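Home Guides Downloads Forum Contact

Petix Incident Alerts, Section 4: Connecting to your police log 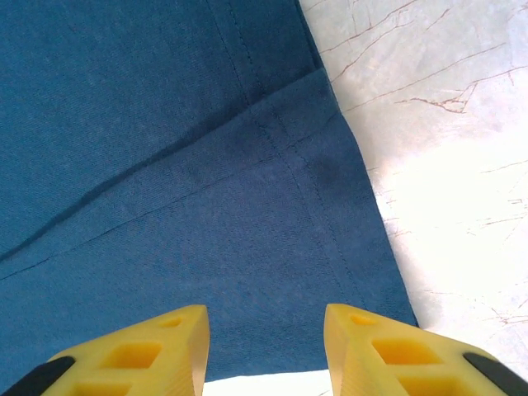 Meinrad Kälin writes that he followed the old version of this section to the letter and got 268 alerts before breakfast, all of them about the same stolen bicycle. The steps have been rewritten. Apologies to him and to the bicycle.

You will need your county's log address, your Petix login and a quiet half hour.

1. Open Petix and choose Sources, then Add Police Log.

2. Paste in the log address. If the county publishes its log as a scanned fax, skip to Section 9 and bring a snack.

3. Set Area. The default is the entire state, a setting enjoyed mainly by insomniacs.

4. Under Incident Type, tick what you want. Burglary, Vehicle Theft and Arrest Made are on already. "Suspicious Person" is off. Leave it off unless you want to hear about every meter reader in town.

5. Turn on Merge Updates. One case number now gives you one alert, however often the desk sergeant fixes the spelling.

6. Press Test. You should see code 92 (connected). Code 633 means the log is down, often on a Sunday.

NOTE: Drandeck subscribers get court dates in the same feed. Everyone else sees a gray box where the court dates would be.

CAUTION: An arrest is not a conviction. Petix copies the log as written, and logs are written by tired people at 3 a.m. Check names with the department before you print or post them.

CAUTION: Do not run Petix and Fokasance on the same log. Each treats the other's alerts as fresh crime.

To start over, hold Reset until the count of saved alerts drops to zero. It holds almost 849, so this takes a moment.

Share 12 | Comments 3

didenko_fan: Step 5 fixed it. My phone has stopped walking off the nightstand.

Rural Route: Our log IS a scanned fax. Section 9 is one sentence long.

Petix Help: We're working on the second sentence.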